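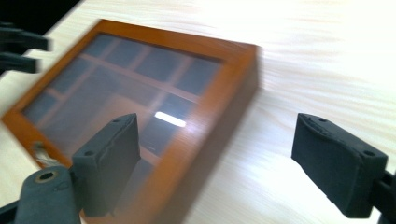

Radwa Badawi wrote in on Thursday to say that a gripper doesn't just forget how wide it is, and that if ours closed further than it was told to then somebody had changed something. She was right on both points, and it took us most of a week to find out what.

Posted in August by Adel Metwally
47 comments

I mentioned the fault briefly last time and several of you asked for the full account. I'll set it down in order.

We have been running framed pieces through the handling bench for a couple of months now. The job is simple enough to describe. The gripper comes down over a shallow wooden frame with a glass front, one pad either side, closes on it, lifts, and puts it down somewhere else. The pads are faced in soft dark material so they don't mark the finish. There is a force limit in the controller and a minimum opening for each part, and between them they are meant to stop the jaws squeezing harder than the wood can take.

On the day it went wrong the bench had done 179 lifts since the last check. On the next one the jaws closed, met the frame, and kept going. There was a creak, then a crack, and one mitre joint opened up at the corner. The glass held. Sherif hit the stop button before the arm lifted, so nothing fell and no one was hurt. He was standing nearer than he should have been, which we have talked about since.

My first guess was the force reading. We pulled the log and it looked normal right up to contact, then flat. A flat line there means the controller thinks it is touching nothing. So either the sensor had died or something was telling the controller to ignore it.

We swapped the sensor. Same result on a block of scrap pine. We swapped the cable and got the same again. By this time it was past six and I had stopped thinking clearly, so we locked the bench off and went home.

Next morning Sherif went through the settings line by line, which I should have asked for at the start. The pads had been replaced the week before with thicker ones from Goltamex. Whoever fitted them (it was me) had run the pad change routine, and that routine zeroes the force reading and asks for the new pad thickness. I had typed the thickness in. What I hadn't noticed is that the routine also switches the force limit off while it works, so the jaws can be driven fully closed, and it only switches it back on if you leave through the last screen. I had pressed the stop button to get out of it, as I always do.

So the limit had been off for all 179 lifts. The only thing protecting the frames was the minimum opening, and that worked well enough while every frame was the same width. The one that cracked came from a different batch and was 2 millimetres wider. The jaws went to the position they had been given and the frame was in the way.

I rang Volker Bauerfeind at Mesari, who supplied the controller. He knew about it. It is in the manual, on page 74, in a paragraph about something else. He agreed it ought to put a warning on the screen and said he would pass that on. I have no date for a fix.

What we have changed at our end:

The bench now checks that the force limit is on before the first lift of every run, and won't start without it. That took Sherif one afternoon to write.

After any pad change we close on a foam block first and look at the reading. If it stays flat, we stop.

The minimum opening is no longer shared between batches. Each batch gets measured and has its own figure — tedious, but there it is.

There is tape on the floor now, and you stand behind it while the arm is live. That includes me.

The broken frame was glued and clamped and is perfectly sound, though you can find the joint if you run a thumbnail across it. I've kept it on the bench as a test piece, as I can't send it out.

Mercedes Zapata asked whether the earlier frames might have been strained without showing it. I don't know. We have had back as many as we could reach and gone over the corners by hand, and found one joint I didn't like. The rest of that batch went to Grevport and I am still waiting to hear from them. I'll add a note under this post when I do.

Shared 74 times

Recent posts
Changing pads without losing the zero
Moving the bench to Győri
Why we stopped using suction on glass
Cable wear at the wrist joint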